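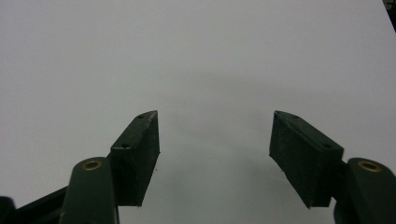
Fig. 1. Gripper fingers, open, against a plain surface.

Four Hours in Skeltside: How Cruise Passengers Spend a Short Port Call
Second-year group project, Tourism and Leisure Management

1. Background

Skeltside is a harbour town with one high street, two chip shops and, between April and October, a cruise ship parked at the end of it. The ship is called the Aren. She carries over 3000 passengers and arrives at eight in the morning, at which point the town has a population problem until lunch.

The council's tourism leaflet says that visitors "explore the historic quarter at their leisure". Our group wanted to know whether they do. We had walked round the historic quarter ourselves and it took eleven minutes, including a stop to tie a shoelace. The gangway opens at nine and the last shuttle back leaves at one. That leaves a good deal of leisure unexplained.

The module handbook asks for a clear research question, so ours is: where do passengers go during a four-hour call, and what makes them go back early?

2. What other people have written

Most of the reading list deals with large ports where passengers can be lost for a day in museums. The studies agree that people on short calls stay near the ship, spend less than shopkeepers hope and are strongly guided by the first sign they see. We found very little on towns of our size. One article used the phrase "micro-destination", and we have tried not to use it since.

There is more on the shipping side. A line sells its own excursions first, and independent visitors make do with whatever is left. In our case the excursion is a coach trip to Rebelo, the village inland with the ruined abbey and the working tearoom. Those passengers cross the quay, board a coach and see Skeltside through a window.

3. Method

We handed out a paper questionnaire at the shuttle stop, on the return leg, over several calls in June and July. We had planned to use Zuser, the survey app the department pays for, and spent most of a week building a very handsome form in it. The quay has no phone signal. Zuser saves answers when it finds a connection, and it found one on the bus home, by which time it had decided the session had expired. Paper it was.

The questionnaire had 7 questions on one side of A5. We collected 441 usable forms. Unusable ones included those filled in by two people who disagreed in different pens, and one on which every answer was "lovely".

We also took turns sitting on the bench by the clock tower and noting which way people turned at the top of the ramp. It rained for most of this. The method chapter of our textbook describes observation as "unobtrusive", and we can report that four students in matching university waterproofs are not. 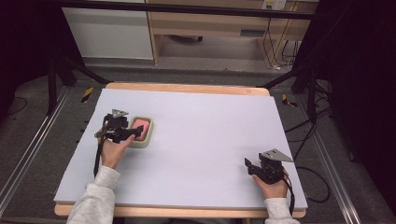 Fig. 2. Pink sponge in a cream tray on the foam board, with a hand-held gripper on each side.

4. Results

4.1 Left or right

At the top of the ramp you can turn left for the high street or right for the sea wall. Far more people turned left. There is a large sign pointing left which says TOWN. There is a small sign pointing right which says SEA WALL WALK AND LIFEBOAT MUSEUM, and a hanging basket has grown over most of it. Several people who did turn right told us they were looking for the toilets.

4.2 Where they went

The most common stop by a long way was a café, any café. Second was the chemist. We hadn't expected the chemist at all and had to write it in by hand on the tally sheet. Passengers wanted seasickness tablets, plasters and reading glasses, roughly in that order. The gift shops came third. The church came fourth, helped by being open and having somewhere dry to sit.

The lifeboat museum holds 200 visitors at a time under its fire certificate. We never saw it put to the test.

4.3 Why they went back

We offered five reasons and a blank line. "Lunch on board is already paid for" won easily. It beat the weather, tired feet and "seen everything", and on the blank line several people had written "lunch" again in case we had missed it. Hardly anyone ticked "afraid of missing the ship", although in practice the queue for the shuttle began well before noon and moved with some urgency.

4.4 The Rebelo coach

People who had been to Rebelo were the happiest group in the sample and the least use to Skeltside. They liked the abbey. They liked the tearoom more. When asked what they thought of Skeltside, many of them asked us where that was.

5. Problems with the study

We only questioned people who came back by shuttle. Passengers who walked back were missed, and they may be a different sort, possibly the sort who find the sea wall. Our questionnaire was in English only, and on at least one call that ruled out half the queue. We also gave out free pens, and cannot swear that every form was filled in for the sake of knowledge.

The observation notes from the first morning were written in biro and then rained on. We have left them out of the totals.

6. Suggestions

Trim the hanging basket. This would cost nothing and the museum has been asking for it.

Move the coach pick-up for Rebelo to the top of the high street, so that passengers walk past the shops at least once. The coach firm says the turning is too tight. We paced it out and think it would go, though none of us can drive a coach.

Ask the cafés to open at nine. Two of them open at half past ten, to a queue.

We would also like the shuttle stop to have a shelter, and we admit to having an interest in the matter.

7. Sources and appendices

The blank questionnaire is Appendix A and the tally sheets are Appendix B. The Zuser form is Appendix C, as it took a week and somebody ought to look at it.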